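How we teach the clothes-into-basket task at the Rimetti robot club

Posted by Tirta Kusuma, 31 July 2023

Every summer a new lot of students joins us, and every summer they want to start with something dramatic. I do understand! But for the past few years we have started everybody on laundry, or at least on picking up soft clothes and putting them in a basket, and I have been asked so often for our notes that I thought I had better write them out properly and be done with it. Make a cup of tea, this goes on a bit.

What you need

Two arms with simple two-fingered grippers, a table with a rigid frame round it, a light basket, and a heap of clothes. We run ours with Okham, the recording program one of our older students wrote, but anything that saves the arm positions and the camera pictures together will do. Choose the clothes with some care. Thick knits are kind to beginners and fleece is kinder still, while thin slippery linings are a misery and I would leave them until the second month.

Before you switch anything on

Clear the table completely and put the basket where both arms can get to it. Move each arm by hand to the far corners and back and listen for the cables pulling. Then agree who is driving and who is on the stop button. The person on the stop button does nothing else, and I mean nothing else, not even holding somebody's biscuit.

Set your cameras next. We like at least one low down, close to table height, and one looking over the whole bench, as a fold that is plain from one side can be quite invisible from the other. Once they are fixed, tighten everything and leave them alone for the session. If one gets knocked, stop, put it right and begin a new recording with a new name.

Picking up

1. Drop the clothes on the table from a little height so that they fall as they like. Please don't arrange them. Students love to smooth things out, and the arm learns nothing much from a tidy pile.

2. Look for a ridge. A rounded fold standing up from the pile is far easier to take hold of than a flat sleeve. Bring the gripper down over it with the fingers open on either side.

3. Go down slowly for the last bit, close, and wait one breath before lifting. That pause feels silly and saves more failed grabs than anything else on this page.

4. Lift higher than you think you need to. Cloth hangs down a long way, and a trailing hem will catch the rim of the basket and drag it along the table.

5. Open the fingers only when the middle of the garment is over the basket. If half of it flops outside, carry on and tuck it in with the other arm, and keep the recording, because recoveries are worth having. 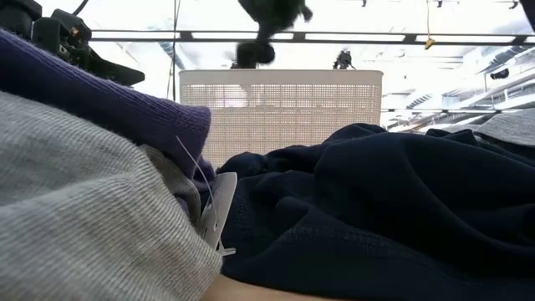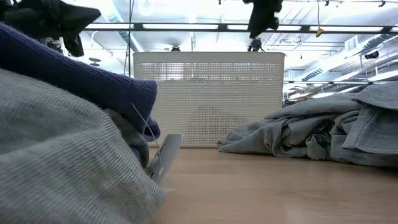
The low view, twice, with the white basket behind the knits.

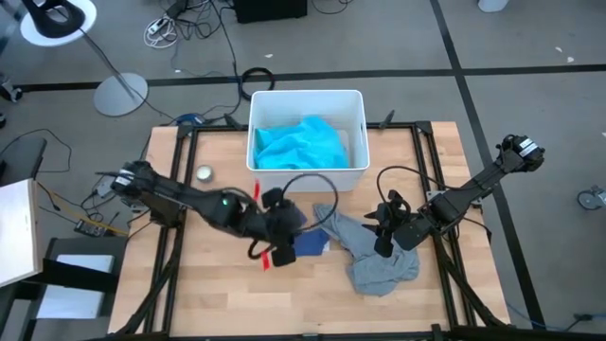 Nataser wrote in after reading my draft to say that the one breath in step three wasn't long enough for their fleeces, and that they now count to two and have far fewer dropped sleeves. I have tried it since and I think they are right, at least for anything heavy, so do count to two if your pile is a winter one.

Using both arms

Let the students get comfortable with one arm before they touch the second. When they do start, give each arm its own side of the table and let only one of them over the basket at a time. We say "mine" out loud when we go in and "clear" when we come out. It sounds daft for the first ten minutes and then everybody does it without thinking.

How much to record

Our last group finished with 1489 recordings, which took them 11 sessions, and they were very proud of it (so was I). You don't need anything like that to begin. A first batch of 35 will show you whether the cameras and the file names are in order, and it is much nicer to find a mistake then. Watch every one of them through before you record any more.

Write down the clothes used in each batch. We keep ours in a paper notebook, with a line for the garment, the driver and anything odd. Pacheco, our little sorting script, reads the typed-up version, and it is fussy about spaces, so type it up the same evening.

The next page will cover training from the recordings, once I have got the drawings done.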